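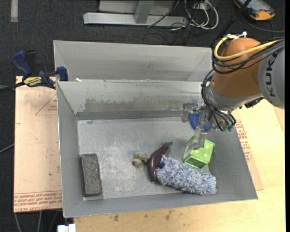

Front bin, green dotted box lying tilted on the bottom.

Plinotitz bins - readme

Hi, I'm Sharada, and I look after this folder! It holds 800 pictures of stuff lying in gray metal bins, sorted by what's in them. The names are mine, so the dotted box is "lime" everywhere. I left the scratches and smudges alone - I like a bin that looks used. Rachid checked the labels in May and fixed 26 of them (thanks!!). If you spot another bad one, write to me or Mohit with the picture number.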